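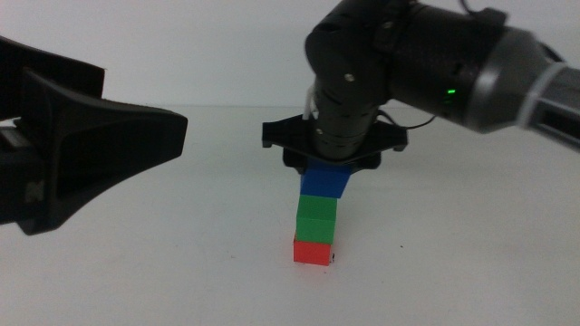 The blocks came from a garage sale on Brennan Street, in a tub with no lid, and I paid eight dollars for them after starting at five and losing my nerve. My nephew was coming for a week in October and I had not one toy in the house, unless you count the novelty corkscrew, which my sister does not.

I had a good long white table then, left over from when I thought I was going to sew. So I tipped the lot out on that and started going through them with a soapy cloth, one colour at a time, and it was the nicest afternoon I'd had in months. I'd put the radio on for the cricket and then forgotten to listen to it. There's something about a block. It's got so few opinions! You put it down and it stays put, and you pick up the next one and that's your whole job.

Anyway, the blue.

Most of the set was timber, old and a bit furry at the corners, with the paint gone thin where kids had been at them. And then there was one blue cube that plainly belonged to somebody else. It was heavier, for a start, and the paint went right into the corners, and it had SKERNEO stamped on the bottom in letters you had to tilt to the window to read. I gave it a shake, the way you would. It didn't rattle. I put it down by the others and it looked like a bloke in a suit at a barbecue.

I should have left it there. Instead I rang Róisín Ó Néill, because Róisín knows about old things and because I hadn't spoken to her since the business with the caravan, and a mystery block seemed like a decent excuse.

"What colour?" she said, straight off, no hello.

"Blue."

"How blue?"

"Blue blue. Royal. Like a school jumper."

There was a long bit of nothing on the line, and I could hear her kettle, and I remembered how much I'd missed her kettle, which whistles a quarter tone flat and always has.

"Don't put it back in the tub," she said. "I'm coming over."

She lives 20 minutes away and was there in fifteen, with her hair still in a towel. She'd brought a fruit loaf, which she put on the bench without mentioning it, and I got the butter out without mentioning that either. Then she sat down at the white table and had a look at what I'd done. I had the reds in one lot and the yellows in another, and the orangey ones off on their own until I could decide whose side they were on.

"You've got them by colour," she said.

"How else would you have them?"

"By shape. You'd never build anything by colour."

And that was us, off again, as if the caravan had never happened. I said a child goes for the colour first. She said a child goes for whatever's closest to its mouth. I said my nephew was six, thank you, and she said well I hadn't met him when he was tired. (True. I still hadn't sent back the card from his christening, either, the one with the tear-off bit.)

She turned the blue cube over and over while she talked. She told me Skerneo had been a little works out past the rail yards, long gone now, and they'd made blocks for the infants' schools. There'd been one set, the good one, where every cube came from a different bit of the same tree, and the teacher was meant to say so, so the kids would know they were building it back up again. Róisín's class had that set. They'd had it until grade two, when the blue one went missing and the whole lot of them had to sit with their hands on their heads until someone owned up.

"And did someone?"

"No," said Róisín. "We sat there until the bell. My arms went dead. There was a girl crying and it wasn't even her."

"Who was it, then?"

She put the cube down on the table very carefully and cut herself another slice of loaf.

Well, I'm not quick, but I'm not that slow.

"Róisín."

"I was seven."

"You never."

"I had it in my sock," she said. "I had my hands on my head and it was in my sock, and I could feel the corner of it on my ankle bone. I can feel it now, if I think about it. And then I got it home and I couldn't play with it, could I? I couldn't have it out. So I chucked it over the back fence."

The back fence. I sat there trying to draw the map in my head, and I got her mum's old place, and the lane with the blackberries, and the row of yards on the far side of it, and then I got the number on the letterbox where I'd parked that morning.

"Your fence backed onto Brennan Street," I said.

"It did."

"So it's been in that yard the whole time."

"In somebody's tub," she said. "Some kid's had a lovely time with it. I used to lie awake over that block, and some kid's been putting it on top of castles."

I didn't know what to say to that, so I did what I do and started building. I went along with three of the reds, then two yellow, then an orange because I'd softened on the orange. Róisín watched me for a while and then couldn't stand it and shoved a long flat one across the middle, to tie it in, she said, or it would go at the first sneeze. She was right about that. We got it quite high. The loaf got quite low. It was dark outside by the time there was just the one left, and neither of us had reached for it. 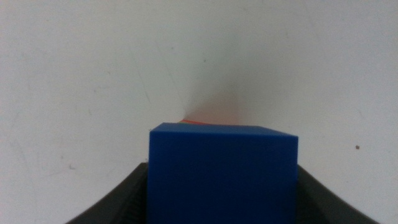 Róisín reckoned the blue should go on the bottom. You don't build a thing and stick the heaviest bit on last, she told me, any infant could tell you, and if I'd been at her school I would have known it. So we'd have to take the lot down and start over.

"It's after eight," I said.

"Have you got somewhere to be?"

I hadn't. We took it down. She did the first row herself this time and she was fussy about it, nudging things along with one fingernail, breathing through her nose like my dad used to over a jigsaw. When she had the blue one where she wanted it she left her hand on it a bit longer than it needed.

"There was a girl crying," she said again. "Nokuthula Masilela. She had a plait that came right down to here. She cried because she thought if she cried they'd let us all go home."

"Did they?"

"They did not."

"Is she still about, do you know?"

"She does my eyes," said Róisín. "Up at the shops. Every second year she leans in with that little light and asks me which is clearer, and I think, tell her, go on. And I say the first one."

I passed her a yellow. She put it where I wouldn't have, and I let it go, and after a bit she asked if there was any more butter and when exactly this nephew was due.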